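September, notebook, bench end

Back on the oil finish trials after the long break, and very glad to be, even if my handwriting has gone to pot. I put the second coat of Urnel on the ash offcuts first thing, 97 g of oil weighed out for the whole batch, and wiped off after twenty minutes by the wall clock. The Kakero pieces had their second coat straight after, though that tin has thickened a bit at the bottom and wanted a good long stir (whoever had it last, please press the lid down properly!).

I do keep changing my mind about thinning. The first lot went on neat and felt tacky for days, which may well have been the damp weather and nothing to do with the oil, so this time half are neat and half are let down with a little Pesar thinner. Sample numbers are pencilled on the back, starting at 353.

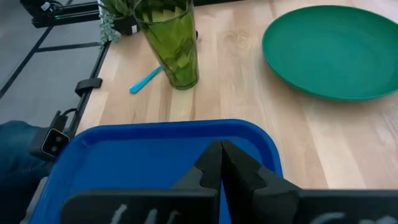

Sanding between coats is still the part I enjoy most, slow as it is. I went over everything lightly with worn 320 paper, then a wipe with the Meesuk cloths, and the neat pieces clogged the paper far sooner than the thinned ones. 547 g left in the Urnel tin afterwards, so enough for a third coat and a few spares.

Rags spread flat outside on the rail, please leave them there until they are stiff.

Still to do: third coat, water drop test, and find out where the good scales have wandered off to. Also ask whether we can get Kakero in the smaller tin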